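29 September 2022

**Hukham asks customers to photograph their belongings, then asks again**

Home insurer Hukham has told its contents policyholders that from November they will be expected to keep a photographic record of anything they might one day wish to be paid for. The record must be renewed every year. A sofa photographed last year will, for the purposes of the policy, have grown vague.

The change went out in a letter of 14 pages, two of which concern the change. The rest covers definitions, among them "room", "item" and, at some length, "photograph".

Ga-eun Myung, who runs household claims at the company, said the aim was to settle small losses faster. Claims under £3,000 make up most of her department's post and, by her own account, most of its arguments.

"People remember a very good television," she said. "We would like to see the television."

Under the new terms, a customer with an up-to-date record should have a decision within 19 days of sending in a complete claim. Customers without one can still claim, but will go through what the letter calls the extended route. Asked how long the extended route was, Myung said it depended on how far the customer had to go.

Brokers were given the wording a week before policyholders and have spent it on the telephone. Neusa Lopes of Barbosa, a brokerage that places a good deal of business with Hukham, said her older clients had taken the news calmly and her younger ones had asked if there was an app. There is. It is called Jatis, it comes from a software supplier named Zidex, and it needs a policy number that is printed on the one page of the schedule people tend to throw away.

Lopes has asked for paper prints to be accepted as well. Hukham said it was considering this and would write to her. She is hoping for something shorter than last time.

Not all brokers object. Maximiliano Painemal, who works on his own and mostly insures flats above shops, said he had been telling clients to photograph their things for years and was pleased to have company. He admitted he had never done his own. His bicycle was stolen in spring, and he described it to the insurer from memory, in what he thought was rather a good paragraph. It was turned down.

The letter leaves some questions open. Jewellery has to be shown "in use or at rest", a phrase Hukham has promised to look at again. Freezer contents are covered as before and need not be photographed, although the definition of "item" would seem to include each pea. Garden furniture counts as contents when it is indoors and as garden when it is not.

Premiums are not changing as a result of the new terms, the company said. They are changing separately.
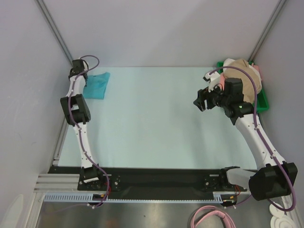 ### What policyholders need to do

Existing records, including photographs sent in with earlier claims, will not be carried over. Customers should start afresh, one room at a time, with receipts for the more expensive things where they still have them. Vanderleia Bittencourt, who answers the Hukham helpline in the mornings, suggests doing the kitchen first and leaving the loft until somebody else is in the house to hold the ladder.

Anyone whose policy renews before November stays on the old wording until the following renewal. A second letter will explain this. Its length has not been announced.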